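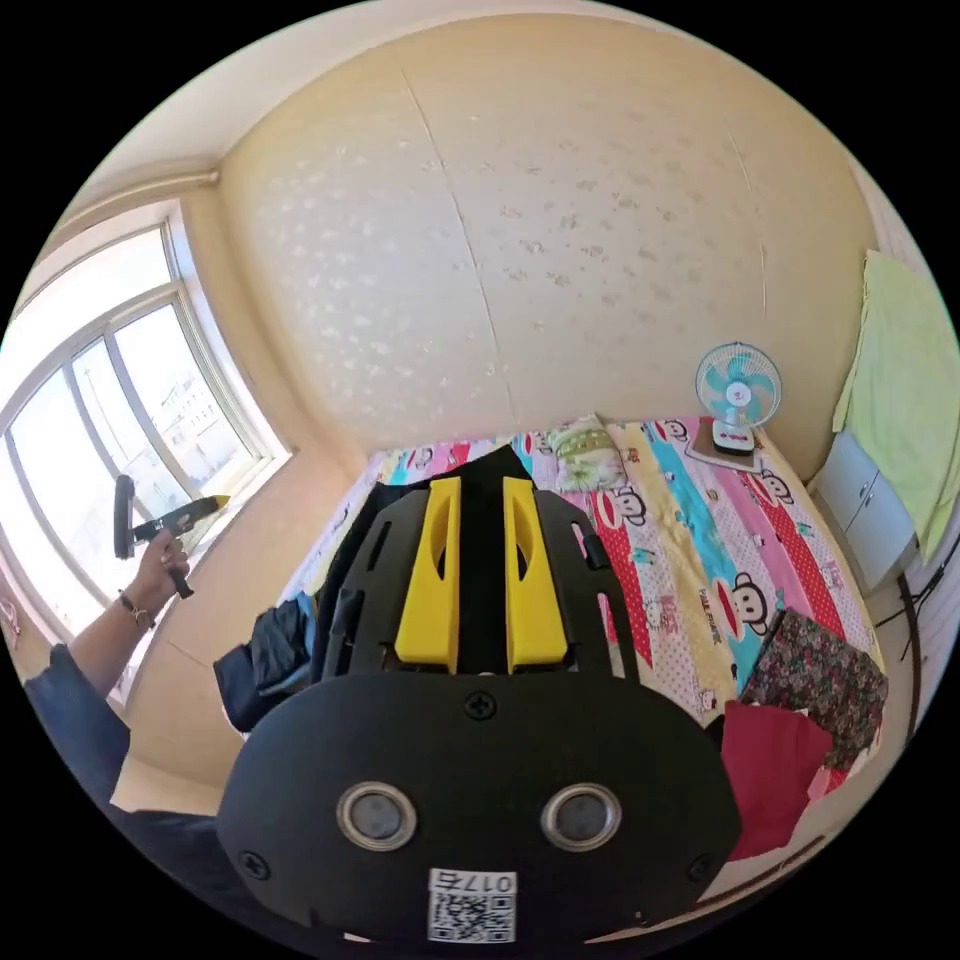 Re: [plokden-bldg] big bedroom windows, what is everybody doing for curtains

From: unit 632
To: Plokden building list

Quick one before I have to run, will fill in the rest tonight if anyone wants it.

First the quoted stuff, so I don't miss any of it:

> Hi all, new on the list, moved in at the start of April. We have the
> bedroom with the tall windows on the long side and I'm losing my mind a
> little. The light comes in at 5:30 am and it's like a stadium. Things
> I would love help with:
>
> - can you hang anything heavy off that white thing up by the ceiling or
> is it going to come down on me
> - does the office care if we drill
> - where did you put the bed?? every wall seems wrong
> - is it worth paying for real blackout or do the cheap ones do the job
>
> Also if anybody has leftover curtains from moving out I will come get
> them. Any color. Budget is 200 and I would like to stay under it.
> Thanks, sorry for the long mail

Not long, we've had worse on here.

We have the same room I think, or the mirror of it. Tall panes, white frames, cream recess all the way around, pale buildings across the way. Ours gets so bright by midmorning you can hardly look out.

> can you hang anything heavy off that white thing up by the ceiling

Don't. Or not until you know which one you have. In some units it's a rail and in some it's a pipe and they're painted the same white so good luck. Knock on it. If it goes right on through the wall into the next room it's a pipe, leave it alone. My neighbor hung lined drapes off hers and the paint came away in strips, and then the office wanted to know why.

What we did was forget about the top completely and use the recess. It's deep enough that a tension rod sits inside it and you can't see the ends. Two rods, one each half, becuase a single long one sags in the middle no matter what the package says. Twist them tight, go back the next day and twist them again. They slip the first night. Ours have been up since last fall.

> does the office care if we drill

Yes. Ask in writing. The lease says small nail holes are ok and doesn't say what small is. I asked for 2 brackets and got a yes in a couple of weeks, then never used them. If you go into the recess itself it's crumbly once you get past the paint, so you'd need decent anchors anyway.

> where did you put the bed

Against the far wall, away from the glass. We tried it under the window the first month and it was bad — sun in your face and cold on your head, same morning. With the bed across the room you still get the light but it comes from the side. You also need to be able to stand right at the window to get at the panes, which you can't do with a mattress in the way. Ask me how many times I knelt on the pillows in dirty socks.

Whatever is on the bed will fade, by the way. We keep a dark cloth on ours in the daytime and it's gone a bit brownish on one side already. So nothing you're fond of on top. Old sheet is fine.

> is it worth paying for real blackout

Depends on you. I sleep ok with some light, my husband doesn't. We priced the made to measure at Robichaud and for the full width it was over 400 before fitting, so that was the end of that. Went with the Horen panels in the plain oatmeal, which are called blackout and are more like a heavy dusk. Fine for me. For him we pinned a second lining behind the left side where the early sun gets in and that did it. Total came in under your 200 with the rods, so it can be done.

Few more things while I remember:

Buy longer than you measured. The panels shrink in the wash, mine lost a good inch and now there's a stripe of light along the sill. Wash first, hem after.

Measure the width at the top AND at the bottom. The recess isn't square. Ours is off enough that a rod that fit up top wouldn't go in halfway down.

Skip the stick-on film. Looked good until summer and then the edges curled and I spent an entire evening with a razor scraper and dish soap getting it off. Bubbles from day one too.

Wipe down the frames before you hang anything. All the dust on them goes right onto the back of the curtain, and light colored lining shows it.

Condensation — if you close heavy curtains all the way in January you'll get water on the bottom of the frames. Leave a gap or open them as soon as you're up. We had a little mold in the corner first winter, came off with vinegar.

Leftovers: I have one pair of gray panels in the hall closet from before, unlined, too short for these windows but you could use them as the second layer or cut them up for the lining. They're yours if you want them, just write me off list. Also a spare tension rod, one end cap missing, works if you put a folded bit of rubber in there.

Anybody on the courtyard side have a different experince? I only know ours.

Got to go, the laundry room slot is at 4 and I haven't stripped the bed

unit 632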